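I sell secondhand desktop memory out of a converted feed store in Tirnham, and the thing I sell most of is the Sekora matched pair. So it gets the longest page on the site. Sorry in advance, I like this stuff!

## Sekora desktop memory, matched pair, used and tested

Each pair is two modules of the same size and speed, pulled from office machines, cleaned at the contacts and run through an overnight test before it goes in a bag. If a pair throws even one error I split it up and it goes in the parts bin. I don't sell "mostly fine" memory.

The price is $75 a pair, shipped. I've held it there since March and I'd like to keep it there, but I buy in lots and the lots have been creeping up.
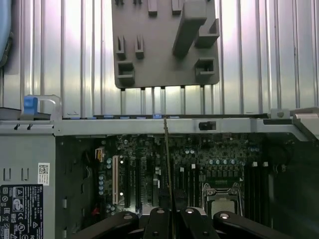 People ask me all the time if they should get memory or a new drive first. My answer is boring: look at what your computer is doing when it bogs down. If you have a pile of browser tabs open and everything crawls when you switch between them, memory will probably help. If it takes forever to start up but runs okay after that, spend your money on the drive and come back to me later (I'll still be here).

### Will it fit?

Please check before you order. Desktop memory and laptop memory are different lengths, and the different generations have the notch in different places. If the notch doesn't line up with the bump in the slot, stop. Do not lean on it. I have a coffee can full of modules that someone leaned on.

The easiest way is to email me the make and model off the sticker on your case. I'll look it up and tell you yes or no, usually by 7 in the evening. If you built the machine yourself, send me the motherboard model.

### Putting it in

- Shut down, unplug, and hold the power button for a few seconds.
- Touch bare metal on the case.
- Open the clips on the slot.
- Hold the module by its edges, line up the notch, and push down evenly until it clicks.
- Check your manual for which slots to use with a pair. It's often every other one.

The first boot can take longer than you're used to -- give it a couple of minutes before you panic.

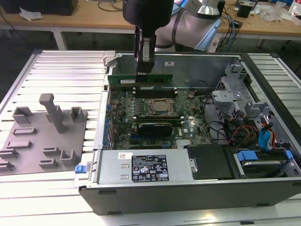
I used to carry Naylor pairs too, and I still get asked for them. They were a few dollars cheaper and I had nothing against them, but too many of my customers were mixing them with what they already had and then writing to me about crashes. I've got one small box left. If you want those, ask, and I'll do them at cost.

### Returns

You have 100 days. If it doesn't work in your machine, mail it back in the same bag and I'll swap it or refund you, your pick. I've shipped almost 300 pairs under that deal and it hasn't put me out of business yet.

Local pickup is fine, just write first. Use the side door, the front one sticks. Wendy Nuttall is in most mornings if I'm not, and she can take cash or a card.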